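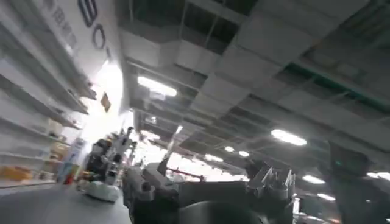
In defense of the empty shelf

I have an argument I keep having with my friend Radwa, and since she wins it every time we're in the same room, I'm going to have it here, where she can't interrupt me.

Radwa Soliman believes a shelf is for putting things on. Fine, so do I. But she believes it the way some people believe in flossing. If she sees a bare stretch of shelf in my house she'll set something down on it. Last February she came over for soup and when she left there was a fern in my laundry room. I don't own a fern! I mean, I do now.

My position is that most of a shelf should stay empty most of the time, and that the laundry room is where this matters most. I know how that sounds. Laundry rooms are small, storage is precious, every home magazine on earth wants you to go vertical with matching jars. I did all that. When we moved in I bought a wall unit called the Gronel (six shelves, white, two evenings of swearing to put together) and I filled it in a weekend. Detergent, backup detergent, stain sticks, light bulbs, a bag of bags, the good vases, the bad vases, paint from rooms we'd already repainted. It looked terrific for maybe a week.

Then I tried to do laundry in there. Every single thing that comes out of a dryer needs to go somewhere, and I had given all the somewheres away to vases. So I folded on top of the washer, and then on the ironing board, and then on the bed, and what didn't get folded on the bed got slept next to. My husband Karim called it the third person in the marriage. I blamed myself for being lazy, then I blamed the kids' socks, and it took me an embarrassingly long time to look at the wall.

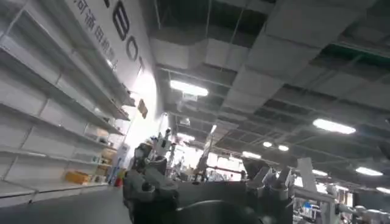 So one morning I took everything down. I left a box of supplies near the bottom and a couple of cartons I couldn't make a decision about (still can't), and the rest went to the garage or to the thrift store. The tiers above that I left bare. Now when a load is done, the towels go straight on one shelf, shirts on the next, and whoever walks by can grab their own pile. Sometimes they even do! By night the shelves are empty again, or close enough.

Radwa says that's a waste of $80 worth of shelving. I say the counter in a good kitchen is empty too, and she wouldn't park a fern in the middle of it while I'm chopping onions. She says she might.

I did ask around, by the way, because I wanted people on my side. Bujar Todorova down the street ran a dry cleaner's for years, a place called Mfinanga, and he told me the one thing he fought his staff about was the back rack. Everybody wanted to hang finished orders on it. He wanted it clear, so that when the rush came in before work there was a place for it to land. I could've hugged him. Ghazal, my sister-in-law, went the other way entirely and told me an empty shelf makes her nervous, like a waiting room. So that's one each, and Ghazal lives in an apartment where the washer is in the bathroom, so I can see why she'd be touchy about it.

I'll grant the other side this much. If you've got one shelf in the whole place, put your stuff on it, don't be a hero. And there is such a thing as showing off with emptiness, the kind of house where there's a single pear on a slab of stone and you're afraid to ask where they keep the Band-Aids. I don't want that either. My laundry room has lint in the corners and a sock with no mate taped to the wall.

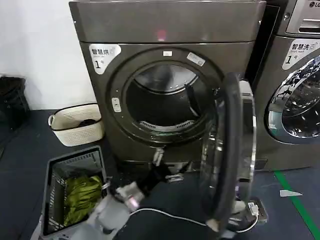 The other half of my case is labels, and I've come around on those slowly. I used to label contents, which is hopeless, because contents change and then the label is just lying to you. Now I'd much sooner label the machine, or the place, and leave what goes in it alone. A dryer with a big "1" stuck on the front and a washer beside it with its own big "1" makes perfect sense to me, in any language, whatever you happen to be washing. Same with shelves. Mine say "towels" nowhere. They have each kid's initial, and what sits above the initial is whatever came out of the drum that day.

Radwa has looked at the initials and says I've reinvented the cubby, and that preschool cubbies are always full. She has a point there and I've been chewing on it since. She's coming for soup again next week. The fern is doing well, it's got a new frond, and I've moved it to the windowsill, which she is going to notice before she has her coat off.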